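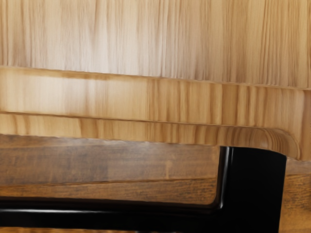
What I learned from not buying a dresser

I have been trying to buy a dresser since last July. I want to be clear that I am not a picky person. I have eaten gas station egg salad. I once wore a borrowed suit to two weddings in the same month, with the same people at both. But something happens to me when I have to pick a large object that will stand in my bedroom until I die or move, and what happens is that I don't pick it.

The old one came with the apartment. It had four drawers, three of which opened. The fourth had been sealed shut since before my time, and I came to think of it as the dresser's private business. Then one Friday the back fell off, all in one piece, with a soft flap like a big book closing, and I could see my socks from the wrong side.

So I started looking.

The first place I tried was Harnard, which is the big store out past the airport where you follow a painted path on the floor and come out the other end two hours older, holding a candle. Harnard has a dresser for every kind of person. I sat on a display bed across from one for so long that a couple asked me whether the mattress was any good. I said it was fine, a bit soft at the edges. They bought it. I went home with the candle.

The second place was Jemis, which sells what they call heritage storage. The cheapest dresser in the shop was $2,359. I asked the man what made it cost that and he pulled out a drawer and invited me to smell it. I did. It smelled like the inside of a drawer. I told him I would think about it, and he gave me the small nod that people in shops like that give, the one that means you'll be at Harnard by lunchtime.

The trouble with real wood

Everyone has an opinion about real wood. My father's is that anything made after he turned 30 is cardboard. My neighbor's is that real wood moves, by which she means it swells up in August and won't let you have your underwear. I had no opinion, and this turned out to be a problem, as you can't spend money like that on a thing you have no opinion about. So I went and got one from the internet.

I don't recommend this. There are people on there who have been arguing about drawer joints for longer than I have been married. I read a thread with 555 replies on whether you should put wax on the runners or soap, and by the end I had strong feelings on the subject (wax) and still nowhere to put my shirts. One man in the thread said he rubbed his with a candle. I looked over at my candle. I'd finally found a use for it, and all I needed was a drawer.

I also learned a lot of words. Carcass is what they call the box part, which I wish I could forget. A kicker is the strip that keeps the drawer from tipping down when you pull it out too far. My old dresser had no kickers, or had lost them, and for years I'd been catching drawers on my thigh and taking it for a normal part of getting dressed.

Ohemaa gets involved

My friend Ohemaa Kpodo has furnished three apartments and one boat. She doesn't agonize. She goes into a place, points at something, and then it's in her house. When I told her how long I'd been at this she asked where my clothes were, and I said they were in piles, but it was a system, and she came over with a tape measure that same evening.

She measured the wall. She measured the door. Then she measured the turn at the top of the stairs, which I had never once thought about, and read out the number in the voice of a doctor with a scan in her hand. It was 34 inches. Every dresser on my list was deeper, wider or heavier than anything that could get around that corner, including the heritage one, which would have had to be left on the landing for guests to smell.

I asked how the old dresser had gotten in. She looked at it for a while and said she thought they had probably built the house around it.

She did leave me with some rules, and I'm writing them down here mostly so that I'll quit texting her.

Measure the worst corner first. The room itself doesn't matter nearly as much as whatever you have to get past on the way to it.

Open every drawer in the shop, all the way, and the bottom one twice. Salespeople will open the top one for you. The top one is always good.

Look at an empty drawer before you picture anything in it. I fell for one at a place called Nartey because they had put a folded linen shirt in it, and I do not own a linen shirt, and I was ready to pay for the life of a man who does. 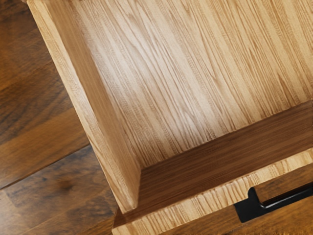

What I nearly bought

There was one I came close on. It was secondhand, listed online under Plutent, which I took for a brand and which was the seller's last name. He lived up a hill in a house with a great many clocks. The dresser was narrow enough for the stairs. It had a nice plain face, no carving, round knobs. I pulled out the bottom drawer twice, as instructed, and he watched me do it and said, "You've been talking to somebody."

I offered him what he was asking. He looked at the dresser, and then he looked at me, and he said he'd have to check with his wife. His wife was standing right there. She said, "Check what?" and he said he hadn't decided if he wanted to let it go, and she said it had been in the hall for six years with nothing in it but batteries. They went into the kitchen. I stood with the clocks. When they came back out he told me he was sorry, but it had been his aunt's, and I could hear from her face that this was the first she'd heard about an aunt.

I drove home annoyed, and it took me until the second stoplight to work out that I'd just met the only other person in the county who couldn't make up his mind about a dresser. I should have asked for his number. We could have started a group and never agreed on a night to meet.

Where things stand

My clothes are still in piles. The piles have gotten better, though. I have them along the wall where the dresser will go, and I've put masking tape on the floor to mark out how far it can stick into the room before I start hitting it with my shin. My wife steps over the tape now without looking. Her own clothes are in the closet, where they have been all along, and she has asked me not to bring the closet into this.

I did go back to Harnard last week. They've moved everything around, and the dresser I sat across from is gone, and in its place is one just like it in a gray that the tag calls Harbor Fog. It's 2 inches narrower than the turn on the stairs. The top drawer was lovely. I crouched down to try the bottom one and it stuck about where my neighbor would have said it would, and then a woman behind me asked if I was done, because she wanted to look at it.

I told her to go ahead. She opened one drawer, took a picture of the tag and walked off toward the warehouse shelves. The whole thing took less time than it took me to stand up.

I've got the tag number written on my hand from that day, or the ghost of it. It's either a 3 or an 8 at the end. Ohemaa says to call and ask.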